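Bimanual fold-and-place: policy freezes after first grasp
Robot Software > Learning & Control

gantrygoblin
Posted Wednesday, 9:14 PM

Two-arm cell, clothes in, clothes to the basket. The policy is action-chunked and runs at 20 Hz, trained on 1480 teleop episodes. The left arm goes in, gets a pinch of fabric, and then both arms settle into a deep and meaningful pause. The right one hangs by the basket like it's waiting for a bus. Joint commands keep coming, they just all say "stay here, it's nice."

No faults in the driver log, no dropped camera messages. If I nudge the cloth with a stick it wakes up and carries on. Checkpoint is the one everybody on the Plokalar channel swears by, fine-tuned on our data.

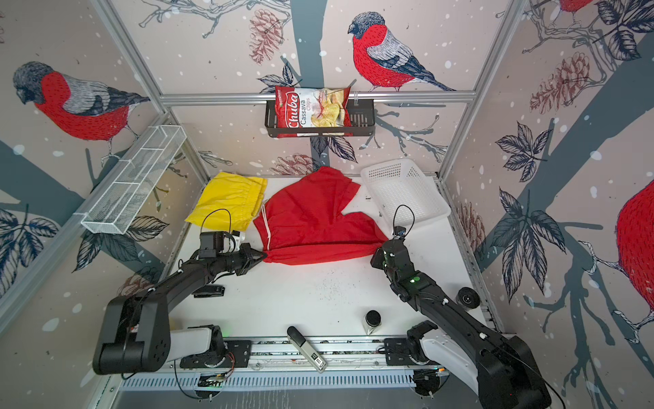

Left gripper on the red shorts, right one up by the basket.

I've tried a longer chunk, a shorter chunk, and swearing. The shorter chunk made it worse.

mkv_ladder
Posted Wednesday, 9:31 PM

Your demos have pauses in them. Every teleoperator stops after a grasp to think about their life choices, and the policy learned that "fabric pinched, arms still" is followed by "arms still." Plot joint velocity over your episodes and look for the flat bits.

Kanchan Kashyap
Posted Wednesday, 9:50 PM

Agree with ladder on the pauses. I'd look at the walls too, though. That is a lot of bullfinch. If the wallpaper was the same for all your episodes the encoder may be using birds as landmarks, and then anything that shifts the camera a little puts you off the map. Has the camera been touched since collection?

gantrygoblin
Posted Wednesday, 10:02 PM

Camera was remounted in August. Same bracket, "same" angle. The birds are there for all 1480 episodes and I have grown to resent each of them personally.

torque_and_awe
Posted Wednesday, 10:20 PM

It's not the birds. People blame the background every time because it's the easiest thing to see in a picture. A busy background gives you plenty of texture to recover pose from, and if the camera had moved enough to matter your grasps would be missing. That left gripper is on the cloth. Perception is fine. This is a planning horizon problem and you should put a state machine on top: grasp, lift, carry, release. Boring and it ships.

mkv_ladder
Posted Wednesday, 10:26 PM

Ah yes, the state machine for cloth. How many states does a pair of shorts have?

torque_and_awe
Posted Wednesday, 10:29 PM

Four. I just listed them.

Kanchan Kashyap
Posted Wednesday, 10:41 PM

A good grasp doesn't clear perception. The wrist camera can carry the last stretch of the approach all by itself. After the pinch it's mostly looking at fabric, and the fixed camera has to do the work, which happens to be exactly when it freezes. Cheap test: replay a training episode's fixed view through the policy with the live wrist view and see if the predicted actions come unstuck.

Marlene Engelhardt
Posted Wednesday, 11:05 PM

We had this on Hornora and it was both. I trimmed idle segments (anything under a velocity threshold on both arms, keeping a few steps around gripper close so it still learns to squeeze) and the freezes dropped by about half. The rest went away when we redid the extrinsics and added crop and shift augmentation. I wouldn't touch the chunk length until you've done those.

Also wipe the table. There are dark specks all over the middle of it and your depth filter will have opinions.

gantrygoblin
Posted Wednesday, 11:12 PM

No depth on this one, RGB only. The specks stay, they're augmentation.

Ran the velocity plot. There's a flat stretch after the first grasp in over 1000 episodes. One operator's are so long I thought the logger had died. It was me. I was the operator.

torque_and_awe
Posted Wednesday, 11:15 PM

State machine.

gantrygoblin
Posted Wednesday, 11:48 PM

Trim script is written and the retrain is queued behind somebody's Awasthi job, so not tonight. I'll do Kanchan's replay test while I wait and post the action plots for both.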